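Ticket: Left gripper drops rounded objects after switching from Skuven to Mustonen fingers (simulation)
Project: Dultley
Status: Solved, one small follow-up open
Opened: Thursday, October 29, 2020

Original report

Hi all! I've been comparing two gripper models on the two-armed robot in our Dultley kitchen sim, and I'm having a great time with it, but I've hit something odd. With the Skuven fingers on both arms, everything works. As soon as I load the Mustonen fingers, the left arm picks things up fine and then lets them slip partway through the lift. The right arm, same fingers, same controller (Ploltari, joint position mode), holds on without any trouble.

It only happens with rounded things. Boxes and flat-sided blocks stay put. I really want the Mustonen set to work because the fingertips are slimmer and they get in between objects so nicely - the Skuven ones tend to knock over the neighbors.

What I've tried so far:

Restarted the sim and reloaded the robot file. No change.
Raised the finger friction in small steps. Slips a little later, still slips.
Slowed the lift to half speed. Same result.
Swapped the target objects between the arms. The problem stays with the left arm.

Update 1

Ran the whole set again in a fresh room with the camera set to look over the arms. I kept the table busy on purpose, with the vase, the cup and the bread all within a short reach of each other, so I could see how each gripper copes with clutter. The approach is lovely on both sides! The trouble starts only once the fingers close.

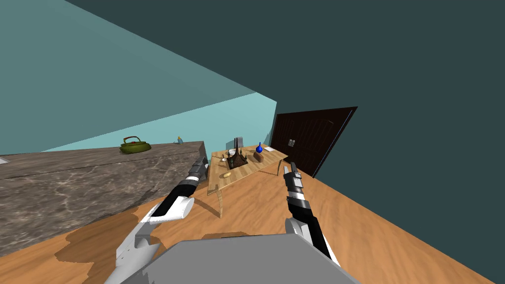
I also logged the closing force on each side during the lift. The right gripper climbs to its limit and stays there. The left one climbs, sits there for a moment, and then sags. So the fingers aren't sliding off because the surface is too slick, they're easing open. That made me stop fiddling with friction and put it back to the default.

Update 2

Found something. The Ploltari config has a separate force limit for each gripper, and I'd assumed both were being read from the new Mustonen file. The right one reads 340, as it should. The left one reads 300, a leftover from a trial I did back in August with the Skuven fingers. Skuven doesn't care, because its wider pads hold well even at the lower limit. The Mustonen tips have much less contact area, so the left hand gives up first on anything curved.

I set the left limit to match and ran the vase pick again. It held! Then the cup, then the bread roll, then back to the vase with a faster lift. All good.

Fix, for anyone who lands here with the same thing

Close the sim completely.
Open the Ploltari gripper config and look for a left and a right entry under force limit.
Delete the left override so that both sides read from the finger file.
Restart and check the values in the startup log before you run anything. A scene reset keeps the old ones.

Still open

There's a faint buzz in the left fingers at full closing force, about 2 seconds long, and then it settles. It doesn't affect the grasp. I suspect the damping value came from the same old trial and will check that next.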